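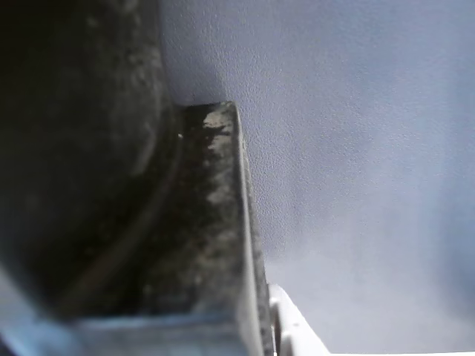
A metal ledge beside a dark, rounded part.

How to Clean and Treat Surface Rust on Steel Brackets

Last updated September 10, 2022

This procedure covers light surface rust on mild steel brackets, ledges and small frames. It does not apply to stainless steel, galvanized parts or anything that carries a load over people. If the metal flakes off in layers or a screwdriver tip pushes into it, replace the part.

What you need

Wire brush, hand type
Sandpaper, 120 and 240 grit
Degreaser (Kellari or any water-based type)
Rust converter (Tsikata gel is used in the steps below)
Metal primer and topcoat
Lint-free rags, masking tape, plastic sheet
Nitrile gloves and safety glasses

Step 1: Remove or mask the part

Take the bracket off if the fasteners will turn. Bag the bolts and mark the bag with their position. If the bracket has to stay in place, tape plastic sheet over any rubber, wiring or bearing surfaces next to it. Rust converter stains rubber and etches bare aluminum.

Step 2: Degrease

Spray the metal, wait 2 minutes and wipe it down. Repeat until a clean rag comes away clean. Oil left in corners and along welds is the usual cause of paint failure later on, and sanding first only pushes it into the scratches.

Step 3: Remove loose rust

Brush along the length of the metal, then sand with 120 grit. Stop when the surface feels firm and even. Dark staining in the pits can stay; the converter needs some rust to react with. Vacuum the dust and wipe once more with a damp rag. Let the part dry fully.

Step 4: Apply the converter

Pour a small amount into a separate cup. Never dip the brush in the original container — traces of rust will set off the whole bottle. Brush on a thin coat and work it into the pits. The surface turns from brown to black as the product reacts. Apply a second coat after the time given on the label, and leave the part overnight before painting.

Converter does not cure well in cold or damp air. A closed garage in July is fine. An open carport in winter is not.

Step 5: Prime and paint

Scuff the black surface lightly with 240 grit and wipe it. Apply primer in two thin coats, covering cut edges and the inside of bolt holes. Edges hold less paint than flat areas, so brush them first. Finish with a topcoat rated for metal. Dandeck satin brushes out well; a 300 ml can covers a pair of shelf brackets with paint to spare.

Step 6: Refit

Wait until the topcoat resists a fingernail before tightening anything against it. Fit nylon washers under the bolt heads — steel washers cut through fresh paint. Replace any bolt with damaged threads.

Common problems

Converter stays sticky: the coat was too thick, or grease was left behind. Wipe it off, degrease and start again from Step 4.
Paint lifts at the edges: the primer was too thin there. Sand back to sound paint and spot prime.
Rust returns around bolt holes: water is sitting under the washer. Seal with a bead of Flalley clear sealant when refitting.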